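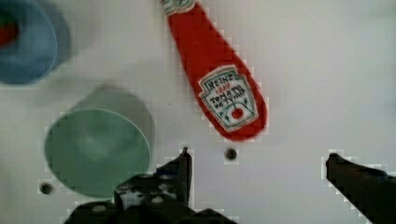 Virgilio Catacutan did not believe in the Damgaard cure, and he said so before he had got his coat off.

"Thirty-four people in Cisgate," his sister-in-law said. "Thirty-four, and every one of them sleeping through."

"Every one of them told you they were sleeping through."

Soledad Villanueva put a plate in front of him. She had laid out eggs and fried potatoes, and the leaflet, which was printed on shiny green paper and had a drawing of a well on the front. You drank the water from the well at Zarnton last thing at night. You drank it standing up, facing a window. It cost 22 pounds a bottle, and the man who sold it was called Damgaard, or said he was.

"Why standing up?" Virgilio asked.

"It goes down better."

"It goes down the same. It's a pipe."

She sat opposite and watched him eat. She had not slept properly since March, when they buried his brother, and it showed in her hands more than in her face. She kept lining up the knife with the edge of the mat. He noticed this and looked at his potatoes.

"There's a letter in there from a doctor," she said.

He read the letter. The doctor was from a place called the Nomero Institute and had signed with a great loop and no first name. He had studied 200 patients and been astonished by all of them. Virgilio had worked in the complaints office of a bus company until he retired, and he had a feeling for letters. People who were astonished did not usually say so in the first line. They started with the date and the number of the bus.

"I'll drive you," he said. "But I'm going to ask him things."

The well was behind a garden centre. There was a queue, mostly women, mostly older than Soledad, and a boy with a cash tin. Damgaard himself turned out to be small and rather tired, with a cardigan buttoned wrong. Virgilio had prepared for a tall man. It put him off his stroke.

"Where did you train?" he said.

"I didn't," said Damgaard.

"And this institute?"

"My cousin does the leaflets. I've told him about the leaflets."

"Is there anything in it? The water."

"Some iron. It stains the sink." He looked past Virgilio at Soledad, who was standing with her handbag held in front of her in both hands. "Who was it?" he asked her.

She told him. She told him for a good ten minutes, while the queue shuffled and somebody at the back coughed on purpose. She told him about the hospital, and the shoes she could not give away, and a row they'd had over a roof rack. Virgilio had never heard about the roof rack. He stood by a stack of compost and read the same bag several times.

Then she paid her 22 pounds, and they went back to the car.

"Well?" she said.

"He's a crook. He admitted half of it to my face."

"He did, didn't he?"

"You could have told me about the roof rack for nothing."

"You'd have asked which roof rack," she said.

He thought about this as far as the ring road and could find nothing wrong with it, though he went over it twice. The bottle rolled about on the back seat. A thousand people a year came to that well, according to the leaflet, and he did the sum in his head and got angry all over again.

She rang him the next morning, early, to say that she had slept until five.

"That's the drive," said Virgilio. "Fresh air. You were tired out."

"I expect so," she said.

"Did you stand up?"

"I did, yes."

"Facing the window?"

"I hadn't opened it, Virgilio. It's still in your car."

He went out in his slippers to look. It had got itself wedged under the passenger seat, and the label had come half off. He carried it in and stood it by the sink, and put the kettle on, and asked her which roof rack it was.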